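Trekmont Community Furnishing Office
Assembly notices, February

1/ The Office has received 91 white plastic chairs for the reading rooms at Trekmont. Assembly is under way. Branches expecting delivery are asked to read this thread in full before opening any carton.

2/ Work should be done with the seat underside facing up, on a covered table. Legs go into the round sockets at the corners of the base. Press each leg straight down - do not twist.

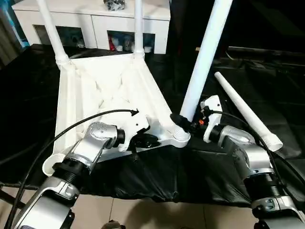 Base with three legs standing and one corner socket still open.

3/ Please fit all legs before turning the chair over. Manee Bunnag, Furnishing Office, has asked that any leg that will not seat fully be set aside and reported under reference 763. Do not use a hammer or glue.

4/ Keep unfitted parts on the table cover and away from the edge. Replacement legs are held at the Meireles store and are issued by the piece.

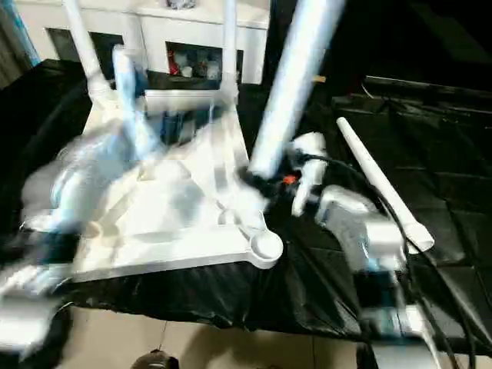

Chair upside down during assembly, with a long white rod on the black sheet at right.

5/ Finished chairs may be stacked no more than four high. Branches with low shelving or cabinets along the wall should leave a clear walkway in front of them.

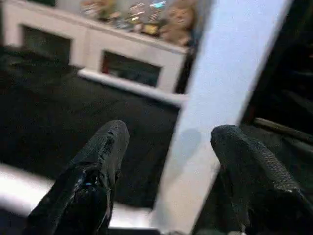 6/ Delivery and collection
Deliveries to branches begin at 9 a.m. and go out in the order requests were received. Room 292 will remain closed to the public until assembly is complete. Questions on delivery may be sent to Wiroj Boonchu, extension 875.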